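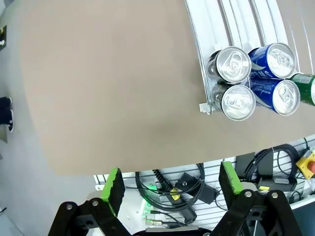
## Opening (slides 1–3)

Wait for the room to settle. Don't start with the apology about the slides. They had the apology last year.

- Title stays up while people find seats.
- "I run the break room budget for an office of 152 people, and I've been asked to speak about queues."
- Pause. Somebody may laugh. If not, carry on as though that were the plan.

The talk is called *Why the Other Line Moves Faster*. The short answer is that there are usually several other lines and only one of yours, so the odds were poor before you picked. Say this early and let the ones who only came for the answer slip out to the biscuits.

## What a queue is (slides 4–6)

Keep it plain. Things arrive, they wait, they get dealt with, they leave. People, parcels, phone calls, drinks.

Two numbers matter: how often things turn up, and how long each one takes. If things turn up faster than you can deal with them, the queue grows for ever, or until closing time. Everyone in the room knows this and most of them have still signed off a rota that ignores it.

Then the bit people don't believe. Being *nearly* full is almost as bad as being full. A desk that is busy half the day has a short queue. Make it busy nearly all day and the queue is out of the door, with the same staff and the same kettle. Show the curve. Leave it up. Drink some water.

> If asked "so what's the right level of busy?" – say it depends how much your customers like you.

## The Drasevel counter (slides 7–10)

This is the main story, so don't rush it as I did at rehearsal.

Drasevel had a parts counter with 4 windows and a separate line for each. Customers hated it. They'd pick a line, watch the next one shuffle forward, swap, and then watch the one they had just left. One man was known to park his colleague in a second line as insurance, which made both lines longer and did wonders for nobody's mood.

In January they put up a rope and made it a single line feeding all the windows. Same windows, same staff, same rather sour fern.

- The typical wait barely changed.
- The *worst* waits nearly vanished.
- Complaints went up for a fortnight, as the single line looked enormous. Then they dropped.

Stress the third one. The new line looked terrible. It went out past the door and round the bicycle stand, and the manager very nearly took the rope down on day two. He'd have been wrong, but I'd have understood.

(Skip the floor plan if running late. It's unreadable past the second row anyway.)

## Who goes next? (slides 11–14)

First in, first out is what we call fair. It's also what you want for anything with a date stamped on it. Load from the back, take from the front, and the old stock can't hide.

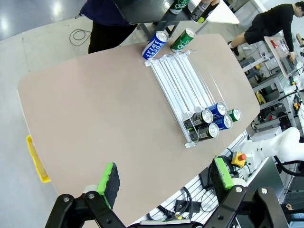 Last in, first out is what we do in practice. Ask for a show of hands: who answers the newest email first? Keep your own hand up. My inbox is a fine example of the method and there are things at the bottom of it that I now regard as heritage.

Shortest job first is the clever one. It gets the average wait down nicely. It also means the person with the long, awkward job may never be seen at all, as there's always a quick one coming in behind. Bikus ran their repair bench like this for a while. The figures looked splendid. One customer's pump sat on a shelf through two changes of manager.

Priority lanes: fine while few people have priority. Vandenberghe gave a gold card to 200 customers, then to 382, at which point the gold lane was slower than the ordinary one and the regulars had quietly worked it out. Don't be smug here. We do the same with "urgent" in subject lines.

## Waiting and how it feels (slides 15–17)

Time spent waiting isn't the time people remember. A few points, quick pace:

- Waiting with nothing to look at is longer. Hence mirrors by lifts.
- Waiting without knowing how long is longer still.
- Watching somebody else go first is longest of all, even if it costs you seconds.

Bolura put up a sign giving the expected wait and deliberately set it a bit high. People reached the front feeling they'd got away with something. I have mixed feelings about this and will say so. My dentist does it too.

## What I'd like you to do (slide 18)

1. Find one queue you run. It may not look like one. A shared folder called "To review" is a queue.
2. Watch it for a morning. Don't fix anything yet.
3. Merge the lines if there are several.
4. Leave some slack, and be ready to defend it to whoever thinks slack is laziness.

## Questions

Take them in the order the hands go up. They will be checking.

Likely ones:

- *Supermarket self-checkouts?* One line, many tills, so good in theory. The trouble is the light on the pole.
- *Does this work for roads?* Partly. Not my field. Say so and move on before the man with the bypass gets going.
- *Can we have the slides?* Yes, without the fern.

Hand the clicker back. It went home in my pocket last time.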